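Remote meeting and newsroom call security check, August
Umix newsroom, Cikodeo building, second floor desks and both studios
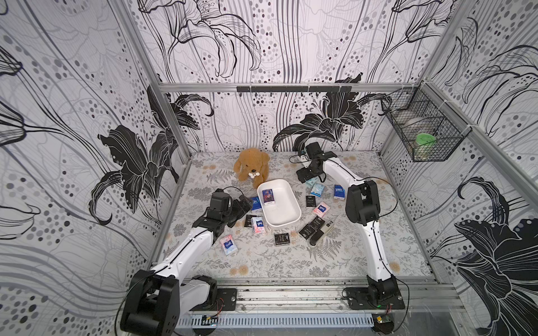 Plush dog, white tray and tissue packs on the mat.

Scope: video call accounts, meeting links, shared recordings, who can get in and who can listen. Checked against the house list. OK / NOT OK / N/A, comments after each.

1. Meeting links not reused between desks
NOT OK. Features still on the same link as last spring. Sport had changed theirs. Change by end of month.

2. Waiting room switched on for all staff briefings
OK for management calls. Off for morning conference, someone turned it off to save time. Back on please.

3. Names shown match staff list
NOT OK. Several people joining as "iPhone" or just initials. Host to ask, and remove if no answer. Dial-in numbers same rule.

4. Leavers removed from Zomar accounts
NOT OK. 86 active log-ins looked at, 22 belong to people who have left or finished freelance shifts. Two still had host rights. Both closed while I was at the desk, rest passed to IT.

5. Camera-off attendees challenged
Partly. Depends who is hosting. Needs to be a habit, particularly on anything about pay or jobs.

6. Recording off by default
OK. Tested in Ding and Zomar. Red banner shows, spoken warning plays.

7. Old recordings deleted
NOT OK. 2495 files in the shared folder, oldest from before the office move. No one owns it. Anything with a source's voice or name has to come out first and go to the locked drive. Do not just delete the lot, legal want a look.

8. Calls with sources kept off the general account
OK on investigations. News desk unsure of the rule, two different answers given. Resend the one page guide.

9. Calender invites set to private
NOT OK. Could open the redundancy briefing invite, link and passcode included, from a work experience log-in. Urgent. Reported same morning.

10. Studio mics muted and faders down between programmes
Studio A OK. Studio B talkback left open, could hear the corridor. Label on the button worn off, needs a new one.

11. Staff know what to do if sent a rival's meeting link
Mixed. Most said don't click, tell an editor. A few had never thought about it. Add to induction. Covers listening in with camera off as well, same thing under our code.

12. Screens locked when desks left
Mostly OK. Picture desk poor at lunch time.

Urgent: 4 and 9. Rest before the next check. Item 7 will take longer, want a name against it this week tho.

Recheck 10am, same route, starting with Studio B.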